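Dušan Kuruc has edited the Stoltetbridge chess club's game archive since the last bulletin closed. It holds 698 scores, most of them from local league matches, and he is now checking each against the original sheets.

"The common fault is a missing move pair," he said. "White's sheet has 30 moves, Black's has 31, and the typed version follows whichever was easier to read."

His test case is Londer v Waweru, a rook ending printed in 2 versions. In one, White gives check on the seventh rank before taking the a-pawn. In the other the capture comes first and Black has a draw by repetition.

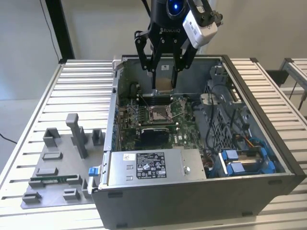
Kuruc prefers the first version - Waweru's own sheet supports it - but he has left both in the file with a note. "I don't correct a score on the grounds that the move was bad. People play bad moves."

So far 214 games have been checked. The Wastau match games come next, and he expects trouble with them. They were recorded in descriptive notation, and several sheets give "R-K1" where either rook could go. He plans to finish that group by December.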